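30 Jun 2022

Second day on the glare question. Pulled the 143 grasp attempts from the Dilside bench and sorted them by how the contact-point estimator had scored the last view before closing. The spread is wider than I expected. On matte objects the estimate settles early and stays put. On glossy ones it keeps moving until the fingers are nearly on the surface, and most of the movement is lateral.

My first guess was exposure. Reran the worst cases with the gain held fixed and the drift was still there, slightly smaller. So exposure contributes, but it is not the main term. The second guess is the one I am working on now: the edge finder takes a long highlight on a curved surface for a side of the object, and the fitted cylinder comes out too narrow, with its axis pushed away from the highlight.

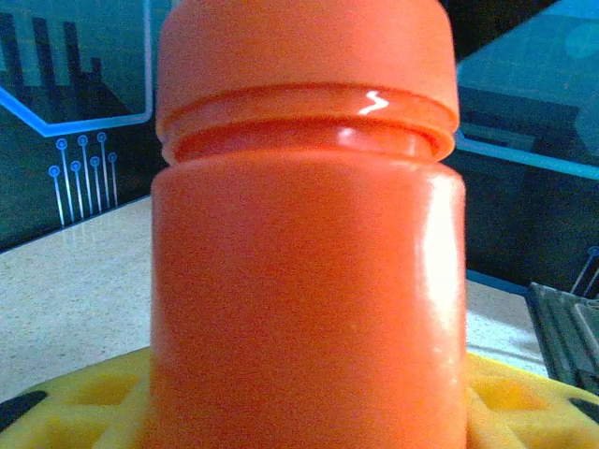 Wrist view, orange bottle, close range. Glare stripe along the right side of the body.

With a highlight that runs tall and fairly straight, the fit has two candidates for the right side and no strong reason to prefer the outer one, especially when the real edge is a little soft. The neck band does better. The groove is a horizontal feature and the glint on its lip is small, so the vertical position of the grasp is stable even when the lateral one is not. That matches the numbers from yesterday, which I did not understand at the time.

Tried the Ranjbar mask, which throws out low-saturation pixels inside a saturated region before fitting. Threshold at 30 removes too little. Raising it starts to eat into the true edge on the shadowed side. Ended up making the threshold depend on distance from the current axis estimate, which is circular, but it converges in 2 passes on everything I gave it. Cost is 260 ms per view on the bench machine. Too slow for the approach phase, acceptable if it only runs once before closing.

Still open: whether the same mask breaks on white or gray objects, where there is no saturation to work with. I expect it does. The Hetport set has plenty of those and I should run it before writing anything up.

Also need to redo the plots. The axis labels on the drift figure are in pixels and the text says millimeters. Left the batch running on the Drimness machine overnight, log going to the usual folder. Full comparison in July if the disk holds.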